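How to clear a craft table in 15 minutes

By Lucero Sánchez

My worktable is used by everybody in the house. In the morning I cut fabric on it, after school the children build on it, and in the evening somebody wraps a parcel there. By Thursday the small things have taken over and there is no place for a sheet of paper. I tried several systems, and the one I explain today is the only one we have kept for more than a month.

What you need

One shallow tray, one box with a lid for toy bricks, one small box for cloths, and a cup or a jar for the little tools. My tray is 61 cm long. It does not have to be so big, but it must be lighter than you think, as you will lift it many times.

Step 1. Push everything to the back

Do not start by putting things away. First move all the small items to the back half of the table and leave them in one row, with a little space between them. You will see quickly what you have. Piles hide things, a row does not.

If your table is made of two boards, like many simple tables, use the seam as your border. Behind the seam is for things that wait, in front of the seam is for things you are handling now. My children understood this rule in one afternoon.

Step 2. Make groups by use

I used to sort by color, because it looks nice. It was a mistake. A yellow roll of tape and a yellow cloth have nothing to do with each other, and when you need the tape you do not think "yellow", you think "tape". So put together what you use together:

Tape, glue and string in the tray.
Erasers, pencils and sharpeners in the cup.
Cloths in their own box.
Bricks in the box with the lid.

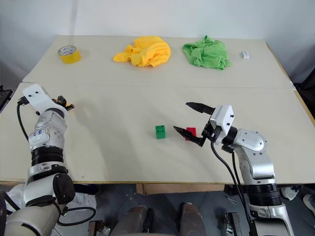 Start with the bricks. They are hard, they roll under other things and they hurt when you step on them at night. Bring them to the front one or two at a time, check that no crumbs or glue are stuck on the studs, and drop them in the box. If two bricks are stuck together, separate them now. The Flosness box I use holds up to 200 of the small size, and the lid closes without forcing.

Step 3. Cloths

A crumpled cloth takes three times more place than a folded one. Shake it outside or over the sink, put it flat, and fold it in half two times. Stand the folded cloths in the box like books – then you can take one without moving the others. A cloth that is damp or has paint on it goes to the laundry, not to the box.

Step 4. Tape and small tools

Before you store a roll of tape, fold the last centimeter under itself. It makes a little tab and next time you do not have to search for the end with your fingernail. Keep the roll flat in the tray. The eraser goes in the cup, and if it is dirty rub it first on a piece of scrap paper.

Step 5. Wipe and check the seam

When the table is empty, wipe it along the wood and not across. Dust and eraser crumbs collect in the seam between the boards. I clean mine with a dry toothbrush, then with a cloth almost dry. Water should not stay in there, the boards can swell.

How often

We do the whole thing on Thursday before dinner. On the other days we do only step 1, and it takes 90 seconds. In December, when we make cards and gifts, I do the complete version every evening.

A note about boxes: measure your shelf before you buy. I bought a Posetti box first and it was too high, so now it holds wool in the bedroom.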